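Search questions Go Advanced search

Has a packing line robot changed your job for the better?

Asked by Halyna Zakharchenko, May 4, 2018

We pack lunch sets at Mitham, mostly lidded bowls and flasks going into gift boxes. Management want two robot arms from Varkora on the line, and there are 13 of us on shift. Has anyone been through this? What do you end up doing all day?

Panagiotis Begović replied:

We got ours at Carmont last spring and I love it! I used to lift 1000 tubs a shift and my wrists were wrecked. Now the arms do the lifting and I look after two stations, clear jams, swap grip pads and show the arm a new item when the range changes. Round things with a strap on the lid are the fun ones, because you have to work out where the fingers should press (the sides, nearly always).
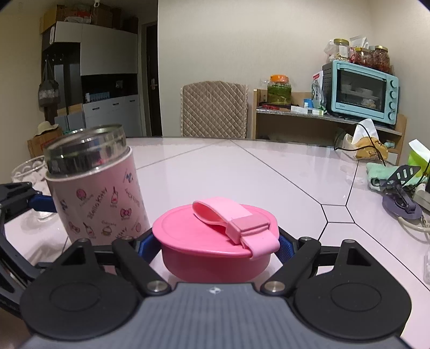

Do you need to know programming to work next to one?

Most of the daily work is done from a touch screen and by guiding the arm by hand, so a few days of training is enough for packers. Changes to the safety settings should be left to the engineer.

Ask for that training in paid hours, by the way. We had 8 sessions and I'd happily have sat through more. Also ask who gets called when it stops at night, as that ended up being me until we sorted a rota.

Second answer:

depends on the boss. ours was fine

Comments

prasertsri_line2: Same with the wrists! I sleep properly now.

Moss: Did anyone lose hours over it?

Panagiotis Begović: Not on my line. Two people moved to checking, one of them grumbled for a month and now won't swap back.

Halyna Zakharchenko: Brilliant, taking the rota question to our meeting.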